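Review: the Niskanen Canvass Kit, after one long primary season

Posted 16 Apr 2019 by Lise Gill

I have been knocking on doors for candidates on and off since my oldest was in a stroller, and in all that time my equipment has been a clipboard, a pen that quit in the cold, and a voter list somebody printed in type meant for ants. So when our state house campaign here in Mestcombe decided to spring for the Niskanen Canvass Kit this year, I was curious and a little grumpy, the way you get when someone offers to replace a thing you've complained about for ages.

The kit is a shoulder bag, a hard folding board with a rain cover, a small clip-on light, a phone holder, and a year of the walk list app. We bought six of them. I carried mine through the whole primary, and by my own tally I knocked on 2548 doors with it, so I feel I've earned a few opinions. I paid for nothing myself (the campaign did) and Niskanen has no idea who I am.

Let me start with the board, which I love! It opens flat like a menu, with your script on the left and your list on the right, and it stays open in wind. We had one awful afternoon up on the ridge streets when it blew so hard my hat ended up in somebody's hedge, and the pages never budged. The rain cover snaps on with two little tabs and you can write right through the slot at the side. Getting the cover off again with gloves on is another story. I mostly used my teeth, and I'm sure the good people of Orchard Street had thoughts.

The bag is fine. It holds plenty of literature, and the strap is wide enough that you don't go home with a groove in your shoulder, but the main pocket is an inch too narrow for the door hangers most print shops turn out. Ours had to go in at a slant and the corners bent. If you're ordering your literature after you order the kit, measure first.

The light I could take or leave. It clips to the top edge of the board and it's bright enough for reading house numbers off your list after supper, when most people are home. The battery lasts three evenings. It also swings around and shines in the eyes of whoever opens the door, and I spent a lot of those first conversations apologizing to voters who were squinting at me like I'd come to arrest them.

Now, the app, because that's what you're really paying for. You load your turf in the morning, it puts the houses in walking order, and you tap in each answer as you go: strong yes, leaning, undecided, no thank you, moved away. Everything syncs back to headquarters when you've got a signal. Senthil Kandasamy ran our data this year and he was thrilled with it, since he no longer had to sit up past midnight typing in everybody's handwriting (mine included, and I know what mine looks like). On paper we used to be two days behind. With this we knew by nine at night which streets needed another visit.

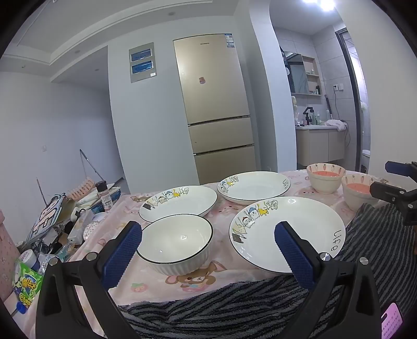 The walking order takes some getting used to. It assumes you'll do one side of the street and come back down the other, and that's sensible in the new part of town where the roads are wide and nobody wants to zigzag. In the old neighborhoods by the mill you can cross in four steps, and I'd rather just go back and forth. There is a setting for that, buried under "turf preferences," then "advanced," then a little gear. It took me until the second month to find it. Deepika Chettiar found it on her first day and never mentioned it, and we've had words.

I also wish the app were kinder about mistakes. If you mark a household "no thank you" by accident, it drops off your list and you can't bring it back yourself; headquarters has to do it. My thumbs being what they are, I made Senthil's phone buzz more than he'd have liked. And the notes field only holds one short line. A voter will stand there and tell you all about the bridge repairs and the school budget and why she's never forgiven the county for moving the polling place, and you get enough room for "bridge, school, mad." That stuff matters! The candidate used to read those margins on my paper lists and call people back.

For comparison, I've also used Windomero, two years ago, when I was helping on a school board race. Windomero is only an app, with no bag or board, and its maps are nicer to look at. It was also forever logging me out halfway up somebody's front steps. I had no such trouble with Niskanen. It crashed on me one time in the whole season, and when I opened it again every answer was still there.

The price was $452 for our six kits with the app included for the year. For a state house race that's not nothing. It's a decent stack of yard signs. Jagadeesh Rajan, who signs off on our spending, grumbled at first and then came around once he saw we weren't printing lists every morning. If you're running for something small, say a library board, and you have 12 good friends and a weekend, I'd stay with clipboards and put the money into postage.

Customer service deserves a mention. One of our boards arrived with a cracked hinge, and the woman on the phone sent another without making me mail back the first. She also told me an update is planned for June with a longer notes field. I asked her how much longer and she didn't know, so I wouldn't buy it on the strength of that.

What I liked: the board, the rain cover while it's on, the quick syncing, and how easily new people pick it up. Noelia Bravo had never canvassed in her life and was out on her own after a ten-minute lesson.

What I didn't: the narrow pocket, the wandering light, the stingy notes, and having to ask permission to fix my own typos.

I'd give it four stars out of five for a campaign that's going to be on the doors for months, and three for anybody doing it for a couple of weekends. We're keeping ours for the general. I've put a rubber band around the light to hold it still, and so far the rubber band is working fine.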